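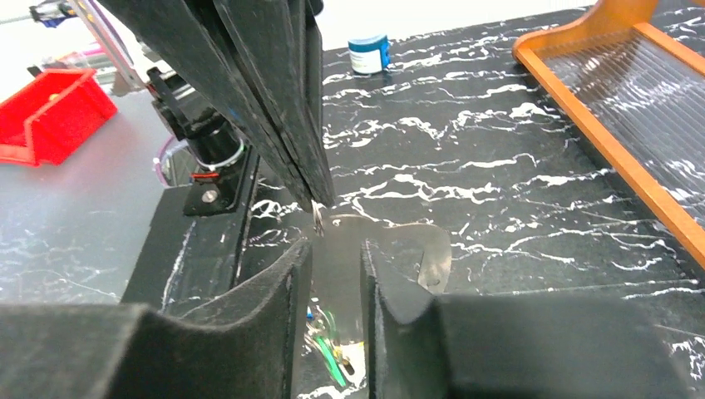

Fig. 6. Two arms over the shared bench, small metal part between them.

Search the manual Enter keyword Go

Home Setup Safety Working Rules Care Downloads

Section 6: House rules for two arms on one bench

Okay, your arms are bolted down, the software is talking to both of them, and you're itching to pick something up. I know the feeling! Please read this section first anyway. I wrote most of it after my first season with the Skutach two-arm kit, and nearly every rule in it comes from something I bent, scratched or had to fish out from under a rail.

These are working rules for small parts: strips, wires, clips, that kind of thing. They don't replace your local safety rules or the risk assessment from Section 2. If the two disagree, the stricter one wins.

6.1 Before you power up

1. Walk the bench. Pick up any loose part that isn't in today's job. Thin wire is the worst of it, and on a veined or patterned tabletop it just disappears, so run your hand over the surface (arms off, please).

2. Put bins, racks and jars where neither arm has to reach across them. If you move one later, stop and redo the reach check in 6.2.

3. Look at both sets of finger pads. Foam pads collect lint and you can brush that off with a dry brush. Toothed pads need a closer look between the ridges.

4. Check that each arm's cables have slack through the full turn of the wrist.

5. Press the stop button. Yes, every time. Both arms should go dead together. If only one does, you're done for the day until the wiring is sorted out.

Note: The Masson stop box has two channels and they ship unpaired. Pairing is in Section 3, and I skipped it the first time, so I'm in no position to lecture you.

6.2 Reach check

1. Set both arms to slow mode.

2. Name one arm the lead and the other the helper. Write it on the job sheet. The lead has right of way over the middle of the bench, always.

3. Move the lead to the pick point with its fingers open, then bring in the helper from the opposite side.

4. Stop the helper at the standoff distance. The default is 23 mm, fingertip to fingertip.

5. Jog each wrist a little both ways and watch the housings, too. Everybody stares at the tips and it's the wide part behind them that hits the rack.

6. Save the position in the Forkby planner under the job name – not under "test," or you'll have a whole drawer of tests by spring.

CAUTION: Never reach between the two grippers to straighten a part while either arm is powered. Hit stop, wait for the light, then reach.

6.3 Fingers facing fingers
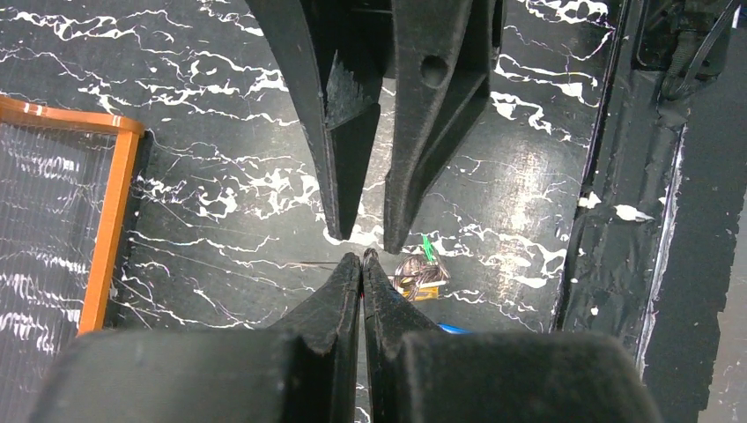

Omano wrote in to say that the default standoff is too cautious for fine wire work, and that a shop doing this daily should be allowed to set it at 6 mm once the reach check has been signed. Fair point, and I've gone back and forth on it. You can go down to 6 mm, but only in slow mode, only with the lead holding still, and only for that one job. Put the default back when you finish. A tight standoff left over from yesterday is a nasty surprise for whoever comes in next.

Some more rules for close work:

1. One arm moves at a time inside the standoff. I don't care how good your timing is.

2. Close the idle gripper if the job allows it. Closed fingers take up less room and snag fewer wires.

3. For a handoff, the giving arm lets go only after the taking arm reports a grip. Set the wait to 700 ms. Shorter waits look great on video and drop parts on the table.

4. Grip thin sheet metal on the flat and keep the force low. If there's a hole at one end, don't hook it with a fingertip unless the job sheet says to, as the part can swing.

5. If a wire wraps around a finger, stop both arms. Don't try to shake it loose by jogging (I tried, it gets tighter).

6.4 When something touches that shouldn't

1. Stop both arms.

2. Leave everything where it is and take a picture.

3. Back the helper out first, then the lead, in slow mode.

4. Check pads, tips and screws on both grippers.

5. Log it, even if it was only a tap. I keep mine in a paper notebook next to the stop box.

6. Run the reach check again from step 1 before going back to normal speed.

Note: After 2 touches on the same job, retire the saved position and teach a new one.

Next: Section 7, Pads and Fingertips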